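Dry Filament, Fewer Reprints: The Print Service at the Kahraman Technical Institute

The Print Service of the Kahraman Technical Institute produces plastic parts for teaching departments, student projects and a small number of outside clients. It operates from the ground floor of the Onico Building and is managed by Hamish Donnelly. Berkay Akbulut is its senior technician. Both agreed to speak with the Institute newsletter about a change in the way the service stores and prepares its filament, which came into effect at the start of the academic year.

Until then, filament was kept on open shelving beside the printers. Spools were used in the order in which they came to hand, and a spool could stay mounted on a machine for several weeks between jobs.

"For PLA we got away with it most of the time," Mr. Donnelly said. "Our troubles began when departments started to ask for nylon. Nylon takes up water from the air very quickly, and our room is next to the loading entrance. In May and June the humidity in there is the same as the humidity outside."

Water held in the filament turns to steam in the hot end. The printed line comes out rough, with small bubbles and fine strings between separate parts of the print. Layers may bond poorly, and a bracket that looks acceptable can split when a screw is driven into it. Mr. Akbulut said that the fault is often mistaken for a problem with settings.

"People lower the temperature, then they raise the retraction, then they slow everything down," he said. "By the end they have a profile that suits one wet spool and nothing else. We had profiles like that saved on our own server. I wrote two of them."

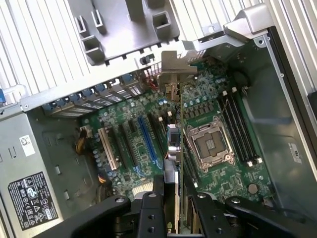
The service went back through its job log before asking for any money. In the previous academic year it had accepted 745 jobs, of which 686 were delivered. The remainder were withdrawn by the requester or abandoned after repeated failures. The log also showed how many attempts each job had needed, and Mr. Akbulut sorted the failures by material and by month. Nylon and PETG accounted for most of the reprints, and the worst period ran from late spring to the end of the summer session.

"That was enough to make the case," Mr. Donnelly said. "I had gone in expecting to ask for new printers. After reading the log I asked for storage."

The new arrangement has two parts. Unopened spools remain in their factory bags in a closed cabinet. Once opened, a spool goes into a sealed box with a desiccant pack and a humidity card, and it is printed directly from that box through a short tube. Nylon is dried overnight before every job, whatever the card says. PETG is dried when the box has been opened for any length of time. PLA is left alone unless it shows signs of trouble, such as snapping in the feed path.

The drying cabinet is a Graleck unit with five shelves. It was chosen over a converted food dehydrator, which the service had used for a trial period. Mr. Akbulut was careful to say that the dehydrator had worked.

"It dried the filament," he said. "My objection was that the thermostat wandered. We set it for PLA one evening and in the morning the outer turns had softened and stuck together. A full spool was lost. A student would have been quite upset about that, so I am glad that it was mine."

The cabinet records its temperature through the night, and the record is printed out and clipped to the job sheet. Asked whether this was excessive for a teaching workshop, Mr. Donnelly said that outside clients had begun to ask for it, and that it was simpler to follow one procedure for all work.
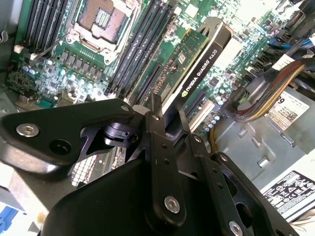
An open desktop workstation with a green motherboard; a black gripper is in the foreground.

Labeling took longer to settle than the equipment did. Each spool now carries a card with the material, the date of opening, and the date and length of the last drying. The first version of the card asked for the operator's initials and the weight of the spool before and after drying. Few were filled in completely. The weight was dropped, although Mr. Akbulut would like to see it return for nylon.

"Weighing is the only way to know how much water has left," he said. "A humidity card tells you about the air in the box. It does not tell you what is in the middle of the spool. But if a form has too many lines, people stop at the third one, and I would prefer three lines that are true."

Some requesters have found the new schedule difficult. A nylon part can no longer be started on the day it is requested, and the service does not make exceptions. Mr. Donnelly said that the rule was unpopular in the first weeks, particularly with project groups close to a deadline. He has since added a notice to the request form, placed above the choice of material, and states that many requesters now select PETG when they read it. In his view this is often the better choice.

"A good share of the nylon requests came from people who had heard that it was strong," he said. "They were making cable guides and knob covers. We ask now what the part has to do, and the conversation goes from there."

The service also changed its slicer profiles. All of the older nylon and PETG profiles were removed, and new ones were prepared from freshly dried material on each type of machine. They are held in a shared library called Pondico, which may be read by any member of the Institute but edited only by the two members of staff. Retraction distances came down on every machine. Printing temperatures for nylon went up slightly, and Mr. Akbulut reports better bonding between layers as a result. 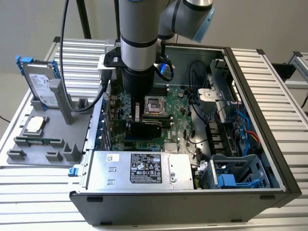

A gray robot arm reaching into an open desktop tower, which lies on its side on a workbench.

In the current year the service has so far delivered 461 jobs. Mr. Donnelly declined to give a reprint rate before the humid months have been included, and said that a comparison made in winter would flatter the new procedure. He did confirm that no nylon job had been abandoned since the cabinet was installed.

There have been setbacks. One batch of storage boxes had lids that bowed in the middle when clipped shut, and the humidity cards inside changed color within a few days. The boxes were replaced with a model that has a thicker gasket. The feed tubes also proved too stiff at first for flexible filament, which now runs from an open holder and is put away at the end of the day.

Both men were asked what they would suggest to smaller workshops, including school laboratories, where a dedicated drying cabinet may be out of reach. Mr. Donnelly recommended buying smaller spools, so that less material stands open at any time. Mr. Akbulut suggested starting with a good airtight box and fresh desiccant.

"And listen to the nozzle," he added. "If it crackles, stop the print and dry the spool. Leave the settings as they are until you have done that."

Members of the Institute who wish to bring their own filament may do so, provided that it is handed in the day before printing. Drying temperatures for common materials are posted inside the door of the Print Service and are also available in the Pondico library.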